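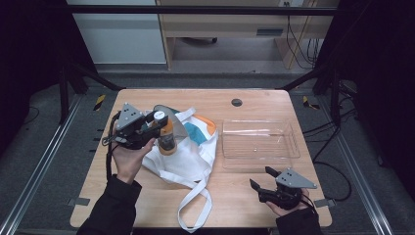
Tote bags: how many is too many?

Started by gumboot_larry, Dec 9, 2019

gumboot_larry
Cleaned out the hall cupboard and found 46 tote bags. I have two shoulders. Eleven are from Mostura, where they hand you one whether you buy a couch or a tea towel. What are people doing with theirs? The op shop has put up a sign asking us to stop.

Pelican Crossing
Use them? I read that a cotton one has to do 300 trips before it beats plastic.

gumboot_larry
Mine have done one trip each, from the shop to the cupboard.

mansa_a
It depends whose sums you go by. I've seen 46 trips, I've seen 1000, and the article my brother-in-law sends round every July says 1291. They're all counting something different -- water, carbon, whether the cotton's organic -- and then everybody argues as though it's one number.

Pelican Crossing
So your advice is do nothing.

mansa_a
My advice is stop accepting new ones. Say "no thanks, I've got one." You've got one, Larry.

Clerkov_fan
Disagree with the lot of you. Bring back the thin plastic ones. I used every single one as a bin liner and now I pay for bin liners, in a box, made of plastic. Explain the progress to me slowly.

Dot from Jemamwood
The Jemamwood library takes clean totes for the book sale. Plain or faded is fine. They knocked back my Ertürk Carpets one because the handles had gone. Fair enough, it had carried a lot of potatoes.

Pelican Crossing
Do people wash them? My sister puts raw chicken in hers and hangs it back on the door.

mansa_a
Cold wash, inside out, line dry. Printed ones go in on their own the first time unless you want patches of somebody's logo on your good shirts.
Mansa Ametepe
Mending, hems, zips

Clerkov_fan
You never had to wash a bin liner.

gumboot_larry
Update: took 30-odd to the library. Dot was on the desk. She gave me a raffle ticket and a tote bag.

Dot from Jemamwood
It's a good one, Larry, it's got a pocket.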